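Section 4: Teaching the arm to handle a processor

If you've come here hoping Skellance will look after the repair bench while you put the kettle on, we ought to be frank with you. It can carry a processor and bring it to a board, but it still wants a patient person close by - and so do most of the bench chores in this guide.

1. Switch off the computer at the wall, unplug it and lay the case open within reach of the arm.

2. Load the Gunolel grip profile and leave the closing force at 42, however tempting it may be to nudge it up.
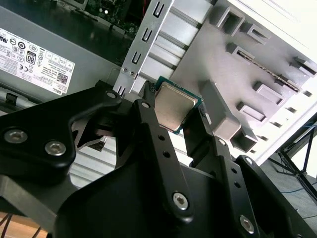

Keep your own hands out of the case while the fingers are closed, and have the stop button where you can reach it without looking.

3. Choose Approach and let the arm travel at its slowest speed. Socket pins bend very easily, and the arm can't feel them as your fingertips would.
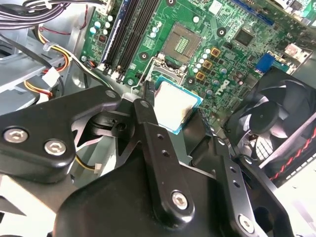
Note: if the chip sits crooked in the grip, press Hold and begin again from step 2. We do this a good deal ourselves, so please don't be disheartened.

4. For early practice, use the moulded Iroven board, which forgives nearly everything.

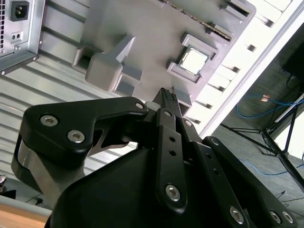

5. Save the run before you change anything at all, then repeat it. Our own bench at Prydderch had logged almost 665 runs by March, and we still wouldn't leave it alone with a customer's machine.

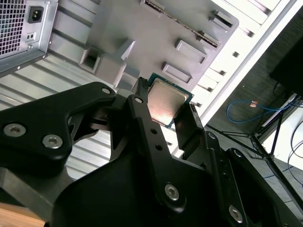
One reader wrote to say that a trained person would have the job done before the arm had finished its approach, and that she'd sooner it learnt to sweep the workshop. We have some sympathy. Sweeping is covered in Section 2, with a fair few cautions of its own.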